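My old graphics card stopped giving a signal last night, after more than 14 years. I will miss its noise a little.
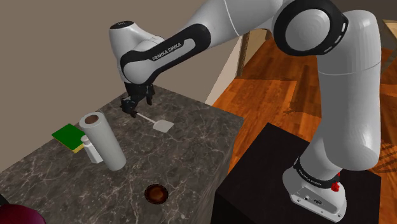 Elīna Koppel

I am looking at the Jornby 149 now. It has two fans and 3 display outputs, and the Hudska shop still has it in stock.

My case is small – the card must be short. Does anyone know if the power plug is on the side or at the end?

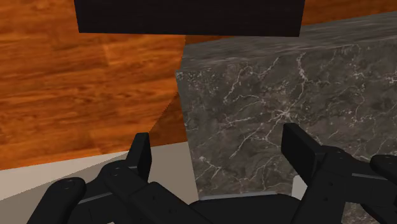 If it is at the end, I cannot close the drive cage. Hiu-tung Yau wrote to me that a Fakmont adapter with an angle can help. I will measure again and order tomorrow.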